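Two-armed robots get a better sense of when to wait

VANDPORT, 24/01/2025 -- A small software team at Mallemer has released a new version of its planner for two-armed robots, and the big change is one that sounds almost too simple: each arm now knows what the other one is about to do.

The release, called Benditz, went out to partner labs this morning. It replaces the part of the control software that decides where each arm should go next, how fast, and who gets to move first when both want the same bit of space.

That last question has been a headache for anyone working with a pair of arms on one table. Most set-ups plan a path for the left arm, plan another for the right, then check whether the two will bump. If they will, one arm stops dead and the whole thing is worked out again. It is safe, but it is slow, and on soft things such as cloth it can ruin the job. A towel that is half lifted when one arm freezes tends to slide straight out of the other gripper.

Benditz plans both arms together. It looks up to 80 steps ahead, treats the two grippers as a single problem, and lets one arm ease off a little early so that the other can slip through. Watching the two arms share a tight space is a real pleasure (this reporter asked to see it run again, twice). There is a give and take to it that the older version never had.

"We used to have a rule that said the left arm always wins," said Rehema Magesa, who leads planning at Mallemer. "It was a terrible rule. It was there for two years and every one of us had a story about it. Taking it out was the best afternoon I've had in this job."

Folding is the task the team has used most to test the planner, as the arms have to work within a hand's width of each other and the thing they are holding never keeps its shape. The table also has ordinary household items on it, which the software has to take into account as it looks for a clear way in and out. 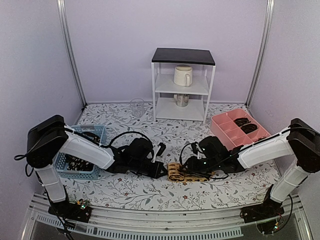
The two grippers close in on a folded leopard-print cloth, with a shelf unit, a drinking glass and storage for smaller items elsewhere on the table.

Glass gets special treatment in the new version. Clear objects are hard for depth cameras, which often look right through them and report whatever is behind. Johanna Eberhard, who wrote most of the perception side, has added a step that compares the depth reading with the ordinary colour picture and marks any patch where the two disagree. The planner then keeps well away from that patch until it has a better look.

"It doesn't have to know it's a glass," Eberhard said. "It only has to know that something is odd over there and it should keep its elbows in."

Patterned fabric was another sore point. Older builds of the software would lose the edge of a printed cloth lying on a printed tablecloth, and now and then the robot would try to pick up a flower. Eberhard's team retrained the edge finder on 2000 new pictures of cloth on cloth, with the busiest prints they could buy. She is cheerfully proud of how ugly some of them are.

The numbers are encouraging. In the team's own trials the robot made 143 folding attempts with the new planner, and the arms had to stop and plan again in 9 of them. Magesa said the old version would stop more often than that before lunch. She was quick to add that the trials were all done on one table, with one pair of arms, and that she wants to see what happens when other people try it on theirs.

There are still gaps. Benditz does not yet cope well when an arm's own cables swing into the camera's view, and it can mistake a hanging loop for something solid and take the long way round. Heavy or stretchy fabric is also a weak spot. A fix for the cable problem is being tested now, and Eberhard hopes to have it out as a small update before the next full release.

The new version also comes with a much improved replay tool, Bae, which may turn out to be the part that people use every day. It lets an operator drag back through a run and see, for any moment, what each arm was planning and which other paths it had thought about and dropped. Paths that were ruled out show up as thin grey lines, with a short note on the reason. Finding out why an arm hesitated used to mean reading through pages of logs. With Bae it takes a minute or two, and it is surprisingly good fun to poke about in.

Labs already running the earlier software can move over without changing their hardware, though they will need to measure the distance between the two arm bases again, as the new planner is fussier about it than the old one. A guide to doing this is included in the download.

Mallemer plans to open the planner to everyone in July, along with the cloth pictures used for the retraining.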